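Why your towels have gone crunchy

A towel should dry you, and mine had begun to exfoliate. If yours now stand up unaided, the culprit is usually too much detergent, followed closely by the fabric softener you bought to fix it.

Halve the powder. Skip the softener for a month and put a small cup of white vinegar in its drawer for one wash, never alongside bleach. Leave room in the drum, too. Towels packed in like commuters come out much as commuters do.
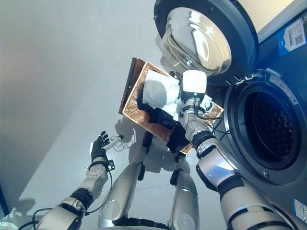
Photo: Tegan Katene

Shake each one hard before hanging, two good snaps, and again when it comes off the line. The neighbours will think you're cross. Let them. An 800 spin is plenty if there's a breeze, and in December I go higher and hope.

Leave the door ajar afterwards and wipe round the rubber seal, where all lost hairgrips go to retire.

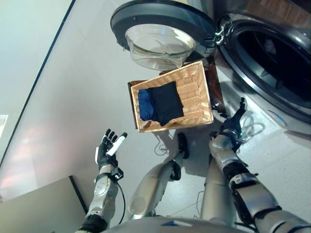 Ngaio Tuhiwai writes that she gave up softener years ago and that seven minutes in a tumble dryer, before the line, does more than any bottle. I've tried it. Annoyingly, she's right.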